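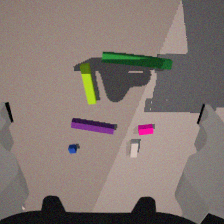

Coloured blocks on a grey tabletop, seen from above.

Thu 13 June

I finished Skidatside last night, the second novel by Noemi Caruso, and I have been putting off writing about it all day because I can't decide how much I liked it.

The book follows Naveen Solanki, who leaves a job at a shipping office and takes a room above a shut-up cinema in Bendano, a port town that had its best years before he was born. His sister Shalini has stopped answering his letters. The landlord, Vikas Maurya, lets him have the room cheap if he will sort through the old projection logs downstairs. That is the plot for the first 12 chapters, more or less, and I was happy with it. Caruso is good on rented rooms. She is also good on what people eat when they live alone, and there is a long passage involving tinned pears that I read twice.

Then Shalini turns up and the book changes. The chapters get shorter and we start hearing her side of the letters, which is a lot harsher than his. I believed her straight away. Naveen has told us she went quiet over money, and she says it was their father's funeral, where he stayed for 18 minutes and left by taxi. Neither of them brings it up to the other's face until the very end.

My trouble is with the landlord. Vikas has a secret to do with the night the cinema closed, and I guessed it early. I don't mind guessing, but the book spends the best part of three chapters on it as if I hadn't – and the Solankis more or less vanish while it does.

The ending is on the ferry and I won't say more than that. It is quiet and I thought it was right.

Lalit Pal lent me his copy, with his pencil marks in it, and he has underlined nearly everything Vikas says, so he clearly read a different book from me. We are going to argue about it on Sunday.

I would still read her next one. If you haven't tried her before I'd start with Roltum, which is shorter and has only the two characters in it. My own copy is out on loan until September, so don't ask.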